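2024-04-29

My grandfather's death notice was printed in the Jevholm newspaper in April, and I had to write it. I had never written such a text before. The newspaper takes 32 lines at most, and for every line more you pay extra. My first version had 1326 words, so you can imagine the work.

It is strange to put a man in order like this. Born in Skasmont, school in Skasmont, then the railway office in Clivmont until his pension. All of it is correct, and I still did not recognise him when I read it aloud to my mother.
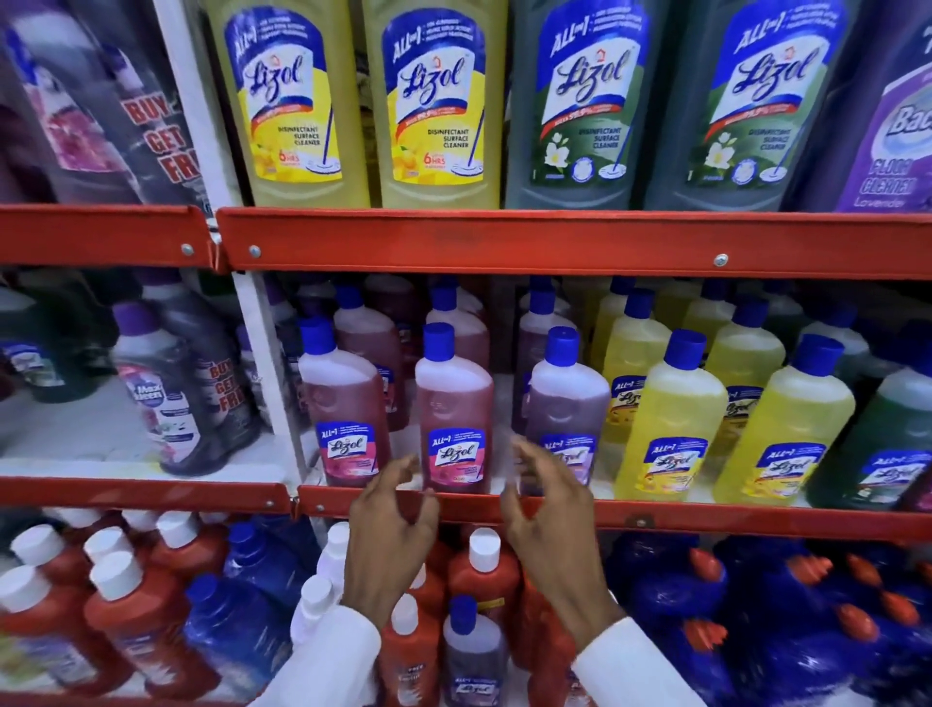 The funeral was small, as he wished. Afterwards we had to give back his flat, and my mother and I made a list of what to do first. He was very strict with his floors, every Saturday, and he would not have liked us to leave them dusty. I think he would have stood a long time before a shelf like this one and then taken the yellow Lizol, the citrus one, never the green with the jasmine flowers. He said flowers belong in a vase. I wanted to put that sentence in the notice, but my mother found it not serious enough.

The family name also gave us a problem. He was born Teixeira, but in the railway papers it is spelled in 3 different ways, and the lady at the newspaper asked which one was right. We took the spelling from his birth certificate.

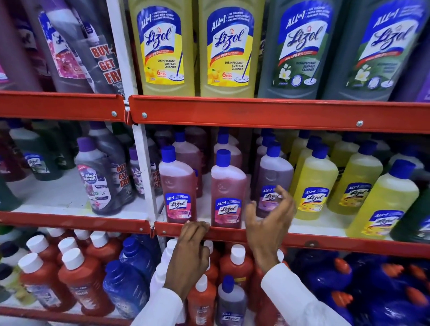
She was very patient with me on the telephone. She read the whole text back to me slowly, with all the commas, and asked if we wanted a small cross or a small branch at the top. We chose the branch. I have kept the long version in a drawer, and my cousins have asked for a copy, so I will type it again this week and correct the dates of his army service.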